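Are Konasus and Brusetti carpet sweepers the same machine?

Posted in Cleaning & Floorcare

My Brusetti upright has packed up after 8 years and the shop is pushing a Konasus at me. The salesman swears it's the same vacuum with a new badge, same factory and all. I've heard that one before. Do the old bags and belts fit, or am I going to end up with a drawer full of useless spares?

draughtyhall73

Same thing mate, just a different sticker. Buy it.

plugsandfuses

I'd want more than a salesman's word. I clean a guest house and have had both. The belt from my old Brusetti went straight on the Konasus. The bags did not, whatever it says on the packet: the collar is a bit wider and dust gets past it. Part 1009 is the one you need, and Skastley sell it in packs of 8. Check the guarantee too. Mine only covered the motor, and "commercial use" was ruled out in the small print, on a machine sold as commercial.

mopandgrumble

Can't say I trust any of these rebadging stories. If it really is the same machine, ask why it costs £73 more. I asked in my shop and got a shrug. I bought a reconditioned Brusetti instead and it picks up fine so far.

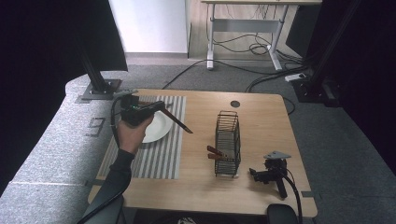 Ametepe, October. Thread closed to new replies.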